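Grulmont gets a Turkish grill in September

Polat, the charcoal grill place from chef Yavuz Kurtuluş, opens a second spot in Grulmont this September. Lease signed Friday. 30 seats inside, 16 more out back.

Menu stays short. Adana kebab, lamb ribs, smoked eggplant, flatbread baked to order. New for Grulmont: a weekend breakfast with clotted cream, honey and sucuk with eggs. "People kept asking for it, so fine, we're doing breakfast," Kurtuluş said by phone, between lunch orders.

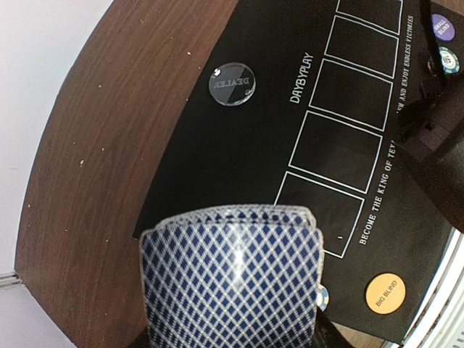 A deck of cards and a black poker mat.

Sinan Aydoğan runs the kitchen day to day. Anas Hakim, formerly of the bakery Zidard, handles bread and desert, including a pistachio katmer that sells out most nights at the first location. No reservations for the first 2 weeks, walk-ins only. After that, by phone.

First 100 customers get free tea and baklava. Prices not set yet, Kurtuluş says "close to" the orignal.

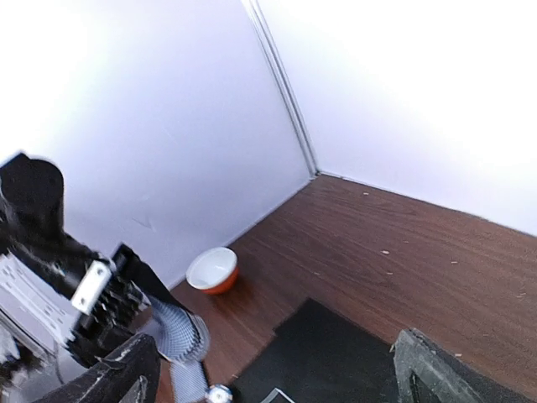 White walls and a wood-grain floor.

Hiring now, servers and grill cooks. Ask for Aydoğan.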